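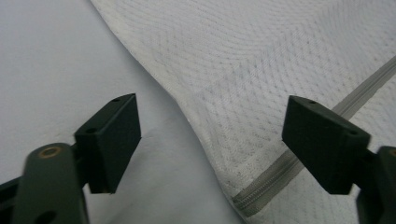 The cloth, before terms were agreed.

The Good Cloth
A short story

My aunt left me a white cloth and a set of instructions for folding it. The cloth came in a Biltel carrier bag. The instructions came in the post from her solicitors in Midgate, Orozco and Partners, who charged the estate for the stamp.

There was some money as well, though not for me until I had shown that I could fold. The will was clear on this point. I was to present myself at the office in November with the cloth "in seven, as my mother did it", and a member of staff would look it over. If it passed, I would get £2138. If it failed, the whole lot would go to the Firkbridge bowls club, which my aunt had loathed for 55 years.

I ought to explain that ours was a folding family. Other people had silver, or bad hearts. We had linen, and views about it. My grandmother once left a wedding before the speeches over the state of the napkins, and was still being asked to weddings afterwards, such was the respect in which she was held. My mother could do a fitted sheet in a stiff wind. I had grown up, moved to a flat and taken to pushing things into a cupboard and leaning on the door.

So I cleared the table, put the cloth down and read step one.

"Lay it flat," my aunt had written, "and do not be cross with it."

I laid it flat. It had other ideas. One side went down like a lamb and the other rucked itself up, and when I dealt with the ruck it moved along a few inches and sat there. I smoothed it with my palm. I smoothed it with a hardback. I went and made tea so that it could think about what it had done, and when I came back a corner had curled up at me like a lip.

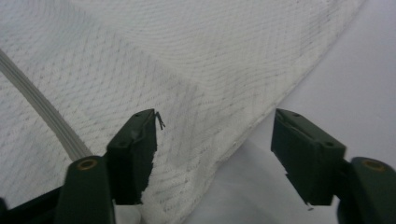
Step two

"Bring the long side in to the middle. You will know the middle."

I did not know the middle. I had a strong feeling about it, and brought the long side in to my feeling, and it was wrong by the width of a thumb. I undid it. The second time I was wrong by the same thumb in the opposite direction, which at least suggested where the middle had been hiding.

By teatime I had found out several things about seven. You can fold a cloth in two, and in two again, and go on like that until you have something the size of a sandwich. You can fold it in three if you are patient. Seven is a number that no cloth has ever wanted to be. I tried it with a tape measure and I tried it with a sheet of newspaper. I rang the solicitors, and a bored young man asked if I had considered contesting. I said I couldn't fight a will over a tablecloth. He said I would be surprised, and that they'd had one about a trowel.

I turned the instructions over, looking for a diagram, and found a line in pencil on the back.

"If you are stuck, it is because you are doing it alone. It takes two. Ask your sister."

I hadn't spoken to my sister since the business with the piano. I looked at the cloth for a good while. Then I washed up my cup, and dried it, and put it away in the proper place, and when there was nothing else in the flat left to tidy I picked up the phone.

"Is this about the cloth?" she said.

"How do you know about the cloth?"

"I've got the napkins," she said. "They're to be in elevens. I've been at it since breakfast."

She came round with them in a shoebox, wearing her coat done up to the neck as if she might leave at any moment. She stood on the far side of the table and looked at my work.

"You've been cross with it," she said.
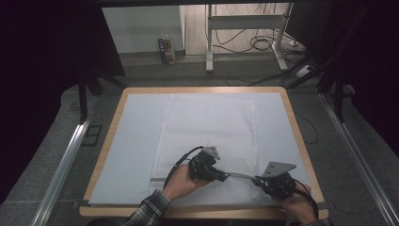

Step three

"Take a corner each," my aunt had written, "and for heaven's sake talk to one another."

My sister took hers. I took mine.

"That piano," she said, "was always flat," and she pulled.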